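Notebook, two-arm teleop bench
03/08/2022
Project: Shezi (handover task)

Picked up where the last entry stopped. Goal for today was to get a clean set of demonstrations of the pass: left arm takes the part, brings it to the middle, right arm takes it over and sets it down on its own side. Same part as before, the short Fallitz sleeve.

Started with homing and the joint zero check on both arms. Left was fine. Right had an offset on the wrist roll again, small but enough that the fingers met the sleeve at an angle. Re-zeroed it, power cycled, checked again, held. If it comes back a third time I want to look at the horn screw before blaming the software. Wrote the new offset into the config and kept the old file next to it with the date on it.

Leader side: the trigger on the right-hand leader is still stiffer than the left. You notice it when you try to close both at once, the right one lags and then snaps shut. For the handover that's bad, as the receiving hand should close gently while the giving hand still has hold. Took the trigger apart, cleaned the pivot, put back the softer spring from the Laderberg kit. Better. Not equal yet, but I stopped thinking about it after a few passes.

Did a dry run with no part first, just driving both grippers toward the middle and backing off, to get the feel for how close they can come.

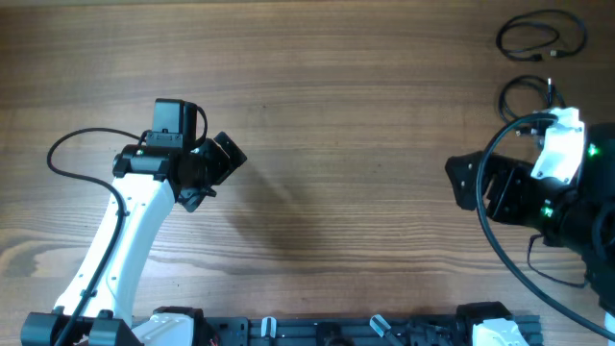 Approach from the side works better than from above. When I come down from above with both hands, the wrists want the same space and one of them has to wait. From the side, each arm stays over its own half until the last bit, and the elbows keep out of trouble. I'll write that into the operator sheet so everyone demonstrates it the same way. The last policy we trained had seen both styles and it would hesitate between them, hover, then pick neither.

Recording, first block: 9 episodes kept. Threw out three. One was a dropped sleeve, one I forgot to return the left arm to the start pose before stopping, and one where the log shows a gap in the joint stream on the right side. The gap bothers me more than the drop. Reseated the USB plug on the right arm and it didn't show up again, but I also didn't do anything that would stress it. Watch for this.

Question on whether to keep drops where the operator recovers. Murmont data had a lot of those and the policy learned to pick things up off the table, which was useful, but it also seemed to learn to drop them. For now: keep recoveries in a separate folder, don't mix them into the first training run. We can add them later and compare.

Pacing. My early episodes are slow and careful, the later ones noticeably faster. Played a few back to back and the difference is plain to see. Slow ones have long pauses just before the right gripper closes, where I'm checking depth by eye. The policy will copy the pause. Tried to settle into one speed for the second block and keep moving through the grasp – harder than it sounds, mostly a matter of starting the right hand earlier.

Second block went smoother. Release order matters: right closes, count a beat, left opens, left backs straight out. If the left opens wide before backing out it nudges the sleeve and the right has to correct.

Replay test at the end: played one recorded episode open loop on the arms with the sleeve placed by hand in the start position. The pass went through. Second replay missed, the sleeve was a few millimeters off where it should have been. Expected for open loop. I'd like a taped outline on the table for the start position, with the variation added on purpose.

To do:
– order a second soft spring, do the left trigger to match
– tape start outline
– operator sheet: side approach, release order, return to start pose before stopping
– have the logger flag gaps in the joint stream by itself so I don't have to go looking
– target is 100 good episodes before training, same speed throughout

Both arms parked and powered down after the last replay. Data copied to the shared drive under shezi/handover, config included.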